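Folding machine coming to our laundry, what happens to the folders?

Posted by Dimas Ngau, 09/05/2019

Hi all, hoping someone here has been through this. I work in the linen room at a mid-sized commercial laundry (motels, a couple of aged care homes, that sort of thing) and there are 27 of us across the shifts. Management has told us they're putting in an automated folding line from Kermani, starting with sheets and towels and then "looking at" bulky stuff like quilts and comforters. No job losses, they say, but they also say everyone will be "redeployed", and I can't get a straight answer on what that means.

I've been on the folding tables for years and I like it. You chat, you get a rhythm going. Has anyone's workplace done this? Did your hours change? And can these things really handle a fat quilt? I have my doubts — I've seen what a king size one does to a grown man. 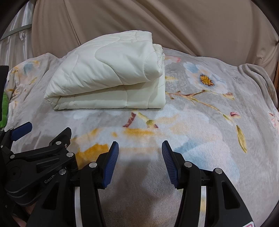 Also, does anybody know if we can ask for the training to be in paid hours? Our supervisor went a bit quiet when I brought it up.

Cheers,
Dimas

Faizal Simanjuntak

We had two arms put in at the Gokavberg plant, so I can tell you how it went for us. Flatwork was no drama. Sheets go through quicker than we ever did them and my shoulders are a lot happier. Quilts were a different story. The filling bunches up, one layer slides off the other, and you end up with a lopsided lump that somebody has to pull apart and redo. We still do most of the quilts by hand.

As for the people, four of us moved to feeding and checking, and I went to repairs and stain sorting. Same hours, slightly better pay after we pushed for it. What I miss is the talking. You stand further apart now and it's louder, so you mostly wave at each other. Ask where the break area is going too! Ours got shifted to make room for the cages and it took ages to get a decent one back.

On training, get it in writing that it's paid, and which shift it falls on. Ours was meant to be in August and they tried to put it on a Saturday.

Yusri Entili

machines never get it right mate, wouldn't stress

Kaiwen Ding

I'd stress a little bit, sorry Yusri. I'm on the maintenance side at Ulton and they do get better with each update. Dimas, ask now if any of you can train up on clearing jams and doing the daily checks. The people who know how linen behaves are much better at it than we are. One of our old folders can spot a bad feed from across the room, and she's a line lead these days.

Ask for the redeployment list by name and role as well. If they haven't written one, offer to help them do it.

Related threads
Sore wrists from the ironing press, any tips?
Can my boss change my roster with 2 days' notice?
Kadach barcode scanners keep dropping out
Moving from night shift to days

Contact us | Copyright | Back to top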